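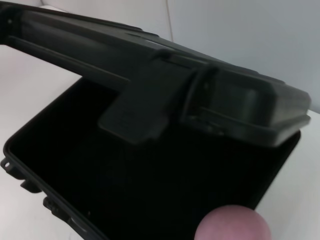
Visit to the case works at Makuvbridge

Filed under: Days out, Tools and storage
May 13, 2008

I had been meaning to go to Makuvbridge for years, ever since my brother-in-law came home from there with a case for his surveying level and would talk of little else all through dinner. The works opens its doors to visitors in spring and again in August, and this time I got my name down early enough. The train to Nurton was late, of course, and then there is a bus which goes all the way round by the reservoir before it thinks of going anywhere near the industrial estate, so I arrived rather pink in the face and had missed the welcome and most of the biscuits.

It didn't matter a bit. Our guide was Urmas Žukauskas, who took nine of us round and was very patient with the one who kept stopping to look at things (me). We started at the moulding end, where the halves come out warm and are stacked to settle. It smells a bit like a new shower curtain. Lids go on one trolley and bases on another, and they only meet when they reach the assembly benches in the next building, across a yard that must be miserable in January.

The assembly room was the part I liked best. It is long and light with white benches, and so quiet after the moulding hall that we all started whispering. Each bench does one job: pins, latches, handles, then the final check. I had never thought much about how a case shuts. You press the lid down and it shuts, and that was the end of the matter as far as I was concerned. But the lid has its own inner rim, which has to sit properly against the base the whole way round, and if it is out at one corner you can lean on the latches all day and the thing will still let in dust. Urmas had us run a fingertip round the rim of a rejected one to find the fault. I found it on my second go and was far too pleased with myself.

They make three lines at the moment. The Bite is the small one, meant for meters and the like, and named (so we were told) after the noise the latches make. The Sovov is the one most people will have seen, a plain black case with a deep base that takes cut foam, and it is the one I had come about. The third is made to order and we weren't shown it. The works turns out around 1,000 cases in a good week, all sizes together, which sounds a great many until you see how quickly the trolleys go by.

After the assembly room we had a table to ourselves with several finished cases, and were allowed to handle them as much as we liked. I do recommend this to anybody thinking of buying one, as a catalogue tells you next to nothing. I opened and closed latches until my thumbs were sore. The big square sort are stiff when new, and you need to get the heel of your hand behind them – a lady from the Nurton camera club showed me the trick of it. Then I lifted a few by the handle and carried them up and down, feeling foolish, and put them on the floor to see how they stood.
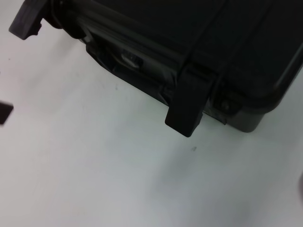
Urmas said that the handle is where most people go wrong when choosing, that they try it with the case empty and forget they will be carrying it full of kit across a car park, and that he would always tell a visitor to bring along whatever they meant to put inside. I wish I had known, for I had left my old slide projector at home on the sideboard. He lent me a bag of scrap fittings for ballast instead, and with that in it I changed my mind about the larger size at once.

There is a little shop by the gate, open until four, selling seconds with small marks on the lid. The foam comes separately, plain or ready scored, and they will cut it for you if you send a drawing. I took the middle size and a block of the plain. The tea room next door does a very decent cheese scone, and they let me sit there with my purchase on the chair beside me until the bus came.

For anyone going in August, the 494 from Nurton station stops at the end of the lane, and it is a ten minute walk from there with no pavement for the last part. Wear flat shoes. Places are free but you must write ahead, and children under twelve can't go into the moulding hall.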